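Yellow plastic bin - how do you get the smell and the gray film out?

Posted by Dagný Steinarsdóttir, 1 Apr 2024

I have a bright yellow plastic bin that was in the garage since October with potting soil and old bulbs in it. I want to use it indoors for hats and gloves. I washed it twice with dish soap and it still smells like a basement, and there is a gray film on the bottom that comes back when it dries. It holds 47 quarts and has no lid. I would like to keep it if I can.

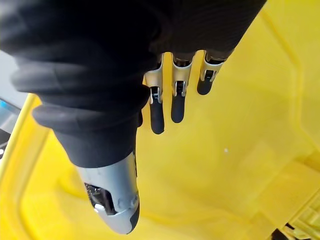

Mircea Nistor
The film is probably minerals from your water or from the soil, and dish soap won't touch that. Use white vinegar and warm water, half and half, enough to cover the bottom. Leave it for 4 hours, then go over it with a soft brush and rinse. Don't use the green side of a sponge. It scratches the plastic and then the dirt has somewhere to sit.

For the smell, mix baking soda and water into a paste, wipe it on the sides and leave it overnight. Do this after the vinegar is rinsed out, not together with it. Then put the bin outside in the shade for a day or two. I wouldn't leave a yellow one in full sun for long - mine faded on one side.

Eyvindur Mogensen
Bleach. Rinse it well after.

Arvo Oksanen
Please don't use bleach if there is still vinegar in there, the fumes are bad for you. Rinse a few times in between or just pick one.

What Mircea wrote is close to what I do. I also crumple up newspaper, fill the bin and change the paper after 8 days. It takes the last of the smell out. If it still smells after that I would use it for tools and get another one for the gloves, they aren't expensive. Make sure the gloves are dry when they go in, or you will be back where you started.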